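Threads > Saved > Moving to a smaller kitchen

We use cookies to remember your settings. Accept / Manage

Moved from the house in Dindmont to an apartment last March and the kitchen is less than half the size. A few people asked how I got everything to fit, so I'm putting it all in one thread. It's long.

First thing I did was empty every cabinet in the old kitchen onto the living room floor. It took most of a day. I found three kinds of cake pan and a fondue set with no forks.

I didn't sort by "do I like this." I sorted by when I last used it. Weekly stuff went by the door, holiday stuff by the window, and anything I couldn't place went in a box in the hall.

The hall box stayed taped shut for 58 days after the move. I opened it for a potato ricer and that was all I took out. The rest went to the thrift store on Estach Road.

Then counters. My old rule was that anything used every day could live on the counter. In a small kitchen that rule doesn't work, because that's the toaster, the kettle, the knife block, the fruit and the mail, and then you're chopping onions on the stove.
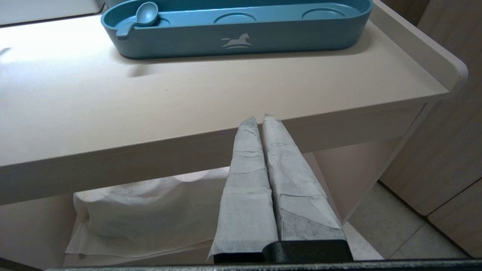 Plain cream top, thick front edge.

New rule is 2 things on the counter, max. Mine are the kettle and the dish rack. The toaster lives in a low cabinet and comes out in the morning. I thought I'd hate that. It takes maybe ten seconds.

Measure before you buy any organizer. I bought a set of pull-out baskets from Drukorier without checking the hinges, and the door on that side doesn't open far enough to slide them out. Back they went. Return shipping was on me.

Measure the inside of the cabinet at the front, the back, and wherever the pipe comes through. Under my sink the back is almost four inches narrower than the front.

Money, since somebody always asks. I set aside 2,000 for the kitchen and spent around 3,512 by the end. Most of the extra was the fridge. The old one would not go through the door, and I found that out with the movers standing there.

So measure the door too. And the hallway, and the turn at the top of the stairs if you have one.

Food storage. I used to decant everything into matching jars. I stopped. The jars took more room than the bags did, and I kept losing the cooking times. Bags with a clip, standing up in a bin, label facing out. Works fine.

Spices are in a drawer, lying down. Fewer spices too. I had two jars of cumin and both were older than my couch.
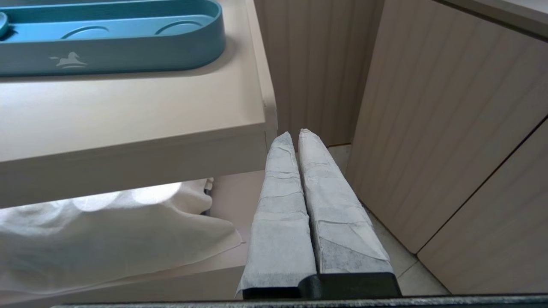 I also cut back on how I shop, and that helped more than any of the bins. One trip a week, and nothing gets bought "for the pantry" unless the last one is already open. The Gökçe market near me is good for this because they sell lentils and bulgur by the scoop.

Pots: one big, one small, one deep skillet with a lid. I kept the stockpot for a while and then noticed I was storing it inside the oven and taking it out every time I baked. It went to my sister.

Lids are still a problem. I have them standing in a dish drainer inside a cabinet and they fall over when I shut the door. If you have something better for lids, reply to this one.

Things I got rid of and then missed: the second colander, and a decent pitcher. I bought another pitcher. I'm getting by with one colander.

Things I kept and shouldn't have - the waffle maker, the big salad spinner, most of the travel mugs. The spinner is next to go.

Someone asked about trash. Small can, under the sink, emptied daily. It's annoying for the first week and then you stop thinking about it.

Will add to this when I get to the closet. That one is worse.

Contact | Terms | Back to top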